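Visit report: Okgate assembly training workshop, December

Prepared by Mitali Sheikh

Rafsan Uddin and I visited the Okgate workshop to look at how its task boards are made and set out. We had been offered the morning. Our own bench at Clatard uses boards bought in from two suppliers, and the fixings differ enough between them to make results hard to compare. The purpose of the trip was to decide whether one pattern could replace both.

We arrived at 9.15 and were met by Kimutai Bakilana, who runs the board shop. The building is a single-storey unit with a small store at the front, a cutting room behind it and the demonstration area at the far end. Parking is at the side and the door is not signed.

Cutting room

Blanks are cut in batches of 200 and stacked on edge in racks. Bakilana rejects any blank that rocks on a flat plate, and keeps the rejects for test drilling. Holes are drilled from a single template and then deburred by hand. Rafsan asked about wear on the template. It is checked after every batch against a master, which is kept in the store and signed out. We were shown the log, which had no gaps in it that I could find.

Pegs come from Tetteh in bags. Okgate measures six from each bag and returns the bag if one of them is out of tolerance. Five bags had gone back this year, all for the same fault - a slight taper at the lower end.

Demonstration area

The board is used flat on a dark tabletop with a black cloth backdrop behind it. I thought the contrast useful: the edges of a white board are easy to pick out against both, and we should consider the same arrangement at Clatard, where the benches are pale and the boards tend to disappear into them.

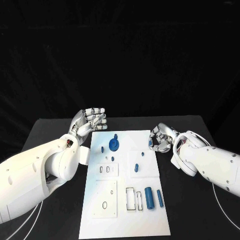

Task board on the table in the demonstration area, long sides running away from the viewer.

The parts are arranged across the face of the board, and Okgate supplies a printed layout sheet so that it can be reset the same way between sessions. The sheet is laminated and has a revision number in the corner. Ours has neither, and I have asked Rafsan to correct this before the next order.

Lighting took up more of the discussion than I had expected. Subira Kioko, who looks after the demonstration area, keeps notes on how colours read under different lamps. A part that is easily told from its neighbour in ordinary white light may not be under a strongly coloured one, and the white of the board takes on whatever colour is thrown at it. 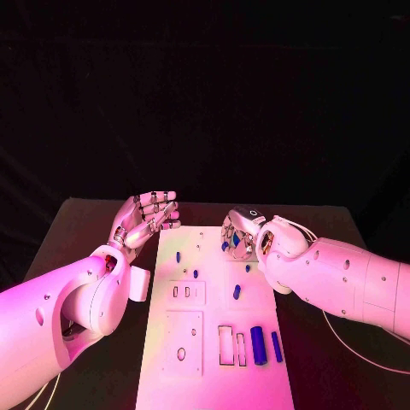 Kioko's view is that shape should carry the identification and colour should only confirm it. I agree. Two of the parts on our present boards differ by colour alone, and these should be changed whichever supplier we settle on.

Costs and delivery

Delivery is six weeks from order. Boards are packed in pairs, face to face, with a sheet of card between them. Stakard quoted us a shorter time in the spring but would not commit to a fixed hole pattern, so the two offers are not directly comparable. Okgate will hold the pattern for the life of the order and will supply the drawing.

Outstanding points

Okgate to send the drawing and a sample layout sheet. Rafsan to measure the hole spacing on both of our existing boards. Manolis Tsakiris to confirm whether the spare pegs in our store can be used with the Okgate pattern - the diameter looks right on paper, but the length has not been checked.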